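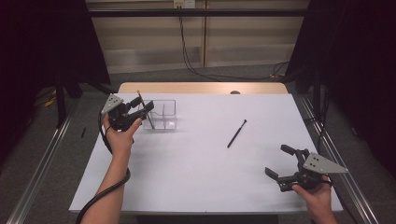
Divided clear container, left side of the table.

Paper archive, part three: the index

The last two posts covered sorting and scanning. The count after sorting was 1318 sheets, down from two full file drawers and whatever had accumulated on top of them. A few readers asked why I bothered to index any of it when the scans are searchable. The short answer is that search works well on a utility bill and poorly on a carbon copy from a furnace repair. A large part of my pile is closer to the second kind.

Text recognition depends on contrast. Laser prints come through almost perfectly. Thermal receipts come through if they were kept in the dark. Handwritten invoices produce strings of punctuation, and the pink or yellow copy from a multi-part form is worse, as the writing on it was only ever a pressure mark. I scanned a set of these at a higher resolution and the text layer did not improve. The files got larger.

So there is an index. It is a plain spreadsheet with one row per document and five columns: number, date, sender, subject, and location. I tried a version with more columns (amount, category, retention date, keywords) and stopped filling in most of them by the end of the first evening. Amount is printed on the document. Category is usually implied by sender. Retention date I will come back to.

Numbering

Each document gets a plain running number, written in pencil in the upper right corner of the first page. The number carries no meaning. My earlier system used a prefix for the category, so the car was C and the house was H, and then the loan that covered work on the garage needed a decision every time I touched it. A running number needs no decision. It also means new documents go at the back of the last folder, and nothing has to be shifted to make room.

Folders hold 50 documents each, labeled with the first and last number. At that count an ordinary manila folder stays flat and can be flipped through with one hand. Thick documents like the house closing papers get a folder of their own and still use a single number.

Pencil matters here. Ballpoint works on ordinary paper but skids on coated stock, and gel ink transfers to the facing page if the folder is closed right away. A soft pencil marks both well enough to read, and a wrong number can be erased.

Dates

I use the date printed on the document, in year-month-day order, so that sorting the column as text puts it in the right sequence. If there is only a month, I leave the day off. If there is no date at all, the cell stays blank. Guessing was tempting, and I did guess on a batch of appliance manuals, then found the receipt for one of them and saw I was off by 3 years. The guesses have been deleted.

Policies and contracts usually have several dates: issued, effective, signed. I settled on the date issued for everything. It is the one most often printed at the top, and it matches how the sender refers to the document when you call them.

Senders

This column took the most cleanup. The same company appears under different names depending on the department and the year. My storage unit was billed by Dollevness, then by Dollevness Self Storage, then by a holding company with an unrelated name. The homeowners policy started with Wivside and was moved to Soltani at a renewal, and for one year there are statements from both.

The rule is now that the sender cell has the name on the letterhead, exactly as printed, and a second sheet in the same file maps each variant to one short name. A lookup formula fills in the short name beside it. I know that makes six columns in practice, but I only type five.
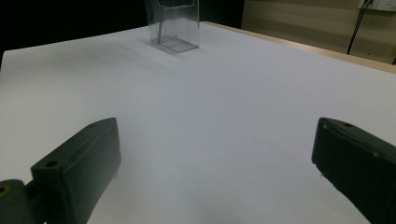 Clear plastic box on the white tabletop.

Subject line

Keep it under ten words and use the words you would type when looking for the thing. "Water heater install, invoice" is better than "Services rendered per agreement," even when the second is what the page says. I wrote nouns first and left out articles. For letters, I put the outcome if there was one: "Claim denied, roof leak." Reading down the column now gives a fairly accurate history of the house, and most of it concerns the roof.

Location

Possible values are F (folder), S (safe), X (shredded, scan only), and L (lent out). L has been used once, for the property survey, and the survey came back. Without that code I would have spent an afternoon looking for it in September.

Retention

I dropped the retention date column because the dates were mostly wrong as soon as I entered them. The clock on a home improvement receipt, for example, depends on when the house is sold, and I don't know that. The replacement is a yearly pass through the index, filtered by short name. Routine bills can be marked X in a block. Anything touching property, taxes, or insurance gets looked at one row at a time. You should check the rules that apply where you live before shredding tax papers. Mine won't be the same as yours.

Software

I looked at two document managers before using a spreadsheet. Groltar was the better one. It reads a folder of scans, proposes a sender and date for each, and lets you accept or correct them from the keyboard. It was quick on bank statements. On the repair invoices it proposed the preprinted form number as the date in nearly every case, and corrections did not carry over to the next document from the same sender. The export is also limited to a format that only Groltar reads. For a file I expect to keep for decades, I want something that opens in any text editor, so the master copy is saved as CSV and the formatted spreadsheet is built from it.

File names for the scans are the running number padded to five digits, nothing else. The subject can change later and the file name does not have to follow.

Remaining work

The index is finished up to number 1120. The rest is mostly medical paperwork, where one visit can generate a bill, a corrected bill, and several explanations of benefits that all refer to each other by claim number. I am leaning toward giving the whole bundle one number and clipping it together, with the claim number in the subject. If that holds up for a full folder I'll post the template file, including the lookup sheet.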